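Bilderstrecke
Haushalt & Textil

Abgenutzt: Was vom Flickversprechen übrig bleibt

Im Januar lag wieder eines dieser Faltblätter in der Post. Auf der Vorderseite ein Stapel gebügelter Wäsche, auf der Rückseite der Satz, mit dem Reparaturvlies von Skondix sei "jeder Stoff in wenigen Minuten wie neu". Jeder Stoff also. Ich flicke seit vielen Jahren, und bei mir ist noch kein einziges Teil je wie neu gewesen. Manche waren hinterher brauchbar, einige sogar recht ansehnlich, und ein paar sind beim Bügeln endgültig hinüber gewesen.

Für diese Seite sammeln wir Schäden an Stoffen, ungeschönt und vor jeder Behandlung. Vorher-Nachher-Paare gibt es bei uns keine. Die kennt man aus der Werbung, und dort wundere ich mich jedes Mal, wie viel besser auch das Licht auf dem zweiten Bild ist.

Ein Wort zu den Zahlen, mit denen geworben wird. Trilemach schreibt auf die Packung seines Nähgarns, es halte 500 Wäschen. Das mag sein. Ein Garn, das 500 Wäschen übersteht, nützt mir allerdings wenig, wenn der Stoff daneben nach der halben Strecke aufgibt. Wer ein festes Garn in ein müdes Gewebe zieht, hat später oft eine tadellose Naht mit zwei ausgerissenen Rändern. Auf der Packung steht davon nichts, und auf meine Nachfrage kam ein freundlicher Brief mit einem Gutschein.

Ingrid Pennington, die in Allevstead eine kleine Änderungsschneiderei führt, ist da milder als ich. Sie hält Vlies für eine vernünftige Sache, sofern man es groß genug zuschneidet und von links aufbringt. Für Bettwäsche nimmt sie es trotzdem nicht. Auf die Frage, ob sich das Stopfen einer dünn gewordenen Stelle lohnt, hat sie lange geschwiegen und dann gesagt: "Kommt darauf an, wer die Stunde bezahlt."

Zur Sprache noch etwas, denn in den Zuschriften geht es durcheinander. Knötchen, also Pilling, sitzen auf der Oberfläche und lassen sich abrasieren. Scheuerstellen gehen tiefer, dort fehlt Material. Ein Riss hat Ränder, die man wieder aneinanderlegen kann, eine Scheuerstelle hat keine. Wer mit dem Fusselrasierer auf eine dünne Stelle losgeht, macht aus dem zweiten Fall recht schnell den dritten. Mir selbst ist das zweimal passiert, beim zweiten Mal wider besseres Wissen.

Zum Bild dieser Folge: Am Ende der Naht
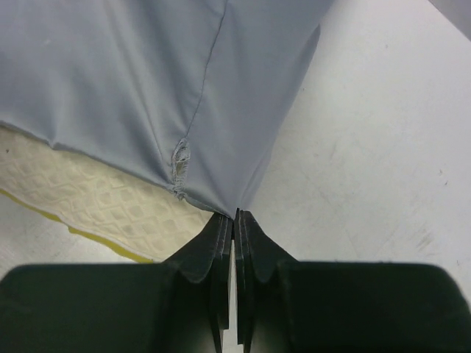

Noemi Dunleavy
Redaktion Textil und Reparatur

Blaugrau, glatt, mit leichtem Glanz - auf den ersten Blick ein ordentlicher Stoff. Die einzelne schmale Naht läuft schräg darüber, und an ihrem unteren Ende ist Schluss mit ordentlich: ausgefranste, helle Fäden, dünnes Gewebe, eine längliche Stelle, die sich nach unten zum Saum hinzieht.

Würde ich hier Vlies aufbügeln? Auf der Rückseite vielleicht, nach einer Probe an einem versteckten Eck und mit einem Tuch unter dem Eisen. Glatte Oberflächen verzeihen wenig, jeder Rand des Flickens kann sich durchdrücken. "Wie neu" halte ich bei so einem Schaden für ausgeschlossen. Unsere Leserin Delphine Blackwood schwört in solchen Fällen auf Stopfen mit einfädigem Garn in möglichst ähnlicher Farbe. Das hält vermutlich länger, man sieht es aber auch, und bei leicht glänzendem Stoff sieht man es gleich doppelt.

Einfach über die Stelle hinwegzunähen wäre der bequemste Weg und in meinen Augen der schlechteste. Wo das Gewebe schon nachgegeben hat, findet der neue Stich keinen Halt. Also erst hinterlegen, großzügig bis in den gesunden Stoff hinein, und danach über die Naht reden.

Wie der Schaden entstanden ist, weiß ich nicht, und ich misstraue allen, die das aus einem Foto herauslesen. Nach der letzten Folge kamen 7 Ferndiagnosen, darunter Motten, Weichspüler und "die heutige Qualität".

Eigene Aufnahmen bitte bis Freitag an die Redaktion, möglichst nah und ohne Filter. Angaben zum Material sind willkommen, sofern das Etikett noch lesbar ist. Werbung für Garn, Vlies und Wundersprays wird weiterhin gelöscht.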